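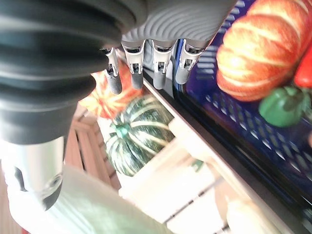
图：四指机械手位于分拣工位上方，下方白色木箱内为带奶油色纵纹的深绿色南瓜，右侧蓝色塑料周转箱内为橙色南瓜及红、绿甜椒。

Sevau农产品集配中心南瓜与甜椒分拣段转入机器人协同作业

2023-07-15，Sevau讯

农产品流通企业Sanberg今日宣布，旗下Sevau集配中心的混装果蔬分拣段已完成机器人协同改造，并通过内部验收，转入常态运行。改造范围为中心东侧分拣段的2条作业线，机械手及末端执行器由Pretorius供货，任务调度与批次追溯使用Godeo软件平台。项目于5月进入带料调试，调试期间原有人工线保持运行，收货与发运时段未作调整。

一、改造背景

Sevau集配中心承接周边种植户送交的南瓜、观赏瓜、甜椒等品类，经分级、配货后发往商超门店及餐饮客户。来料容器不统一，木箱、塑料周转箱并存，箱内品种与规格混杂。南瓜类单果重量差异大，表皮有棱，果柄易折；甜椒表皮光滑，受压后易留暗伤。上述条件下，固定节拍的翻箱、滚筒类设备适用性有限，该工段长期采用人工逐个搬取。

中心在改造前对各工位进行了作业负荷评估。评估结果显示，从箱内弯腰取出南瓜并转放至另一容器，是该工段重复次数最多的动作，也是员工反映腰部和腕部不适较为集中的环节。此次改造以该动作为主要对象，外观判级、异常品处置和客户特殊配货要求仍由人工完成。

二、系统构成

作业线采用多指机械手方案。机械手以四指下探方式进入箱内，手指带金属关节，指端为圆头结构；腕部装有波纹护套，用于减少泥土和植物碎屑进入活动部位。抓取力按品类预设，南瓜与甜椒分别调用不同参数组，切换时由操作员在工位终端确认。

Godeo平台按箱下发任务，每箱对应一个批次编号，记录来源、品类、放置位置及人工复核结论。验收阶段系统共处理3803箱，品类包括橙色南瓜、条纹类小型南瓜、红甜椒和青甜椒。验收依据为Sanberg内部制定的作业规程，检查项目包括抓取后果柄完整性、表皮压痕、落位偏差和急停响应。

验收期间记录的异常主要有两类：一是多个小型南瓜紧贴箱壁，手指无法从侧面插入；二是果实上附着的茎叶碎片影响轮廓识别。两类情况均由系统暂停当前任务并提示人工介入。针对前者，中心已向种植户发出装箱建议，要求小型瓜与箱壁之间留出间隙；针对后者，收货环节增加了一道人工清理。

三、岗位调整

东侧分拣段改造涉及员工48人。改造未设裁员指标，全部人员保留原劳动合同及工龄。岗位由原来的单一搬取岗调整为以下5类：

工位操作员：负责上箱、下箱、参数组确认及异常介入。
质量复核员：负责外观判级，对机械手放置后的果实进行抽检。
来料准备员：负责清理茎叶、标识批次、剔除破损箱体。
设备点检员：负责班前检查指端磨损、护套完整性及急停装置。
配货员：负责按订单组合品类，处理客户特殊要求。

操作员与点检员上岗前须完成理论和实操两部分培训，考核合格后由中心发放内部上岗凭证。未通过考核者可选择补训，也可转入其他岗位，转岗期间工资按原标准执行。点检员列入技能岗序列，薪级相应上调。

班次安排同步修改。人工复核为持续目视作业，单人连续时间以约40分钟为限，到时与配货岗或来料准备岗轮换。原搬取岗的计件部分取消，改为岗位工资加质量考核。中心同时说明，机械手运行数据不用于员工个人绩效评定，异常介入次数亦不计入考核。

部分员工在调试阶段提出，工位终端提示音与叉车警示音相近，不易分辨；另有意见认为蓝色周转箱在操作侧堆放过高，妨碍观察机械手动作。中心已更换提示音，并规定操作侧堆放高度不得超过护栏上沿。关于增设坐站两用座椅的建议仍在评估，尚未确定采购时间。

四、安全要求

作业线运行时，人员不得将手伸入机械手工作区域。需要人工调整箱内果实时，操作员应先按下暂停键，待状态灯转为黄色后方可打开护栏门。护栏门与控制系统联锁，开门状态下机械手不能启动。清洁护套及更换指端须由点检员在断电挂牌后进行，其他岗位不得代为操作。

五、后续安排

Sanberg将继续在Sevau集配中心采集运行记录，重点考察秋季来料高峰期间的混装箱处理能力。西侧分拣段目前维持人工作业，是否改造将在高峰期结束后另行决定，其间该段人员编制不变。Pretorius负责机械手的定期维护与备件供应，Godeo负责平台版本更新，更新作业安排在非发运时段。

关于Sanberg

Sanberg从事果蔬集配、分级包装及区域配送业务，Sevau集配中心为其自营设施，设有收货、分拣、冷藏和发运区域。

媒体联络：Sanberg企业传播部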